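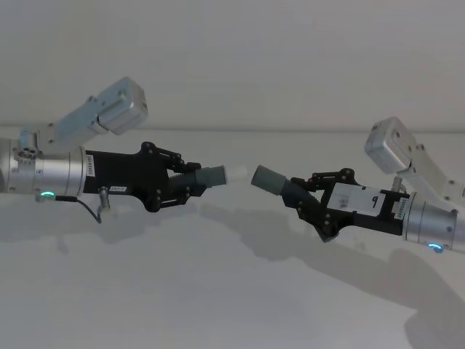 Trernside opens plain workrooms for rent

Trernside will open its new workrooms to renters in January. Each room measures 200 square feet and has plain, pale walls and a white-topped table. Rooms rent for $40 an hour or $1000 a month, and bookings open Friday on the Trernside website.

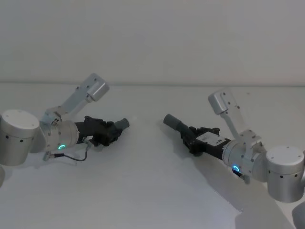 Olga Paredes said renters had asked for bare walls and a clear color underfoot and overhead, "and a table they don't have to share." Shelving by Claller can be added for $55 a month.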